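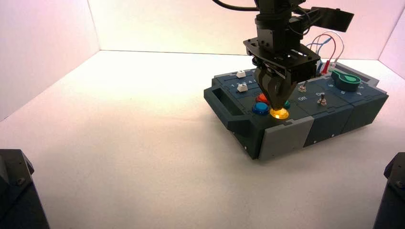

Button cell, January, after lunch

Search the notebook Go

Right, gripper fingers! The old pair had gone smooth at the tips, so I swapped them this morning and redid the tool offset (649 goes in the sheet, please don't round it). Yellow button first, as always, then blue, red-orange and teal. Close force is back at 400 – Otakar Kubíček had it higher and I grumbled at him.

Counter read 1,659 presses when I started. I put 8 more on by hand, so knock those off.

Still to do: the two toggles and the green dial. I want the dial jogged slowly, the fin is easy to clip coming in from the wire side. And someone tidy the cable at the top joint before it rubs!

Recent entries
Finora feeder, belt tension
Piseo spare fuses
Brabec bench, new vice jaws

Flevdale workshop notebook | Contact | Back to top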